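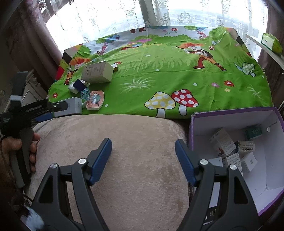

Rasemside to Close Zudport Textile Drop-Off Site and Move Collection to Scheduled Pickup

August 23, 2026

Rasemside, the household textile recovery operator for the Zudport district, will close its Rudd Street drop-off site and replace it with scheduled pickup from residential addresses. The change covers blankets, throws, cushion covers, curtains, bed linen and clothing. It applies to all 632 buildings now registered for drop-off access, and residents of those buildings do not need to register again.

The drop-off site was opened to take material from the eastern half of the district. Use has been uneven. Loads left outside opening hours have been exposed to rain, and textiles that arrive damp cannot be baled with dry material. Under the pickup model, bags stay indoors until the collection window and go straight to the sorting hall in a closed vehicle.

"Moisture is the main thing that decides whether a blanket can be reused or goes to fiber recovery," said Liam Entwistle, operations manager at Rasemside. "The drop-off site gave us no control over that. Pickup gives us some."

Collection schedule

Each building is assigned to one of two routes. Route 1 covers addresses north of the canal, and Route 2 covers addresses south of it. Each route is served every second week. The collection window is four hours long, and the route number and window will be printed on a card delivered to each mailbox before service begins.

Residents may set out up to two bags per household per collection. Bags must be tied and must weigh no more than 30 pounds each. Overweight bags will be tagged and left in place. Extra bags can be booked through the Rasemside service desk at no charge, provided the request is made before noon on the day before collection.

Accepted and excluded items

Fleece, plush and velour fabrics are accepted in any color or print, including children's bedding. Cushion covers are accepted with the filling removed. Loose filling, foam and feather are excluded, as are electric blankets, carpet, and any textile contaminated with oil, paint or solvent. Shoes are accepted in pairs and should be tied together.

Items do not need to be washed to a particular standard but must be dry. Torn or worn pieces are accepted and will be directed to fiber recovery. Packaging of any kind, including gift boxes and the plastic sleeves in which bedding is sold, should be kept out of the bags and placed in the regular paper or plastic stream.
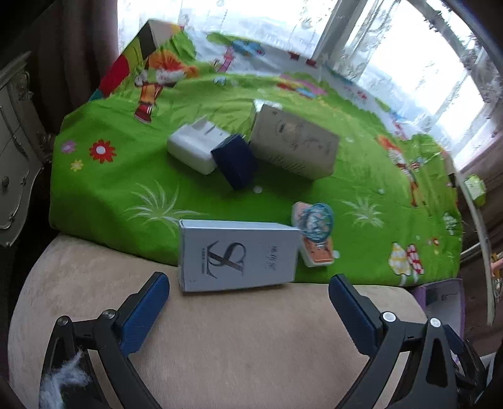
Sorting and processing

Collected material will be sorted by hand at the Brorance hall, which Rasemside has leased and fitted with 2 sorting lines and a baling press. The first line separates reusable goods from material intended for fiber recovery. The second grades recovery material by fiber type and removes zippers, buttons and elastic before baling.

Pile fabrics are handled as a separate grade. Short fibers from plush and fleece shed during handling and tend to collect on belts and rollers, so this grade will be run at the end of each shift, followed by a cleaning cycle. Bales will be weighed and labeled with grade, date and line number.

"We tested the layout with mixed household loads and changed the belt speed on the second line as a result," said Dong-geon Ok, process engineer for the Brorance hall. "Heavy blankets were folding over at the transfer point. A slower belt and a wider chute corrected it."

Storage capacity at the hall is 212 bales. When stock reaches that level, incoming material will be held in covered trailers until the next outbound shipment – no outdoor storage is planned.

Access during the changeover

The Rudd Street site will remain open during its present hours until both routes are in service. Access cards will then be switched off and may be discarded. The containers will be removed and the paved area returned to the property owner. Signs at the gate will show the final day of operation.

Building managers who need a shared indoor holding point for bags should send a floor plan to the service desk. Holding points must be dry, must not block an exit route, and must be reachable by the crew without stairs.

About Rasemside

Rasemside collects and sorts used household textiles in the Zudport district. It operates the Brorance sorting hall and supplies graded material to reuse outlets and fiber processors.

Media contact: Rasemside Communications, Zudport office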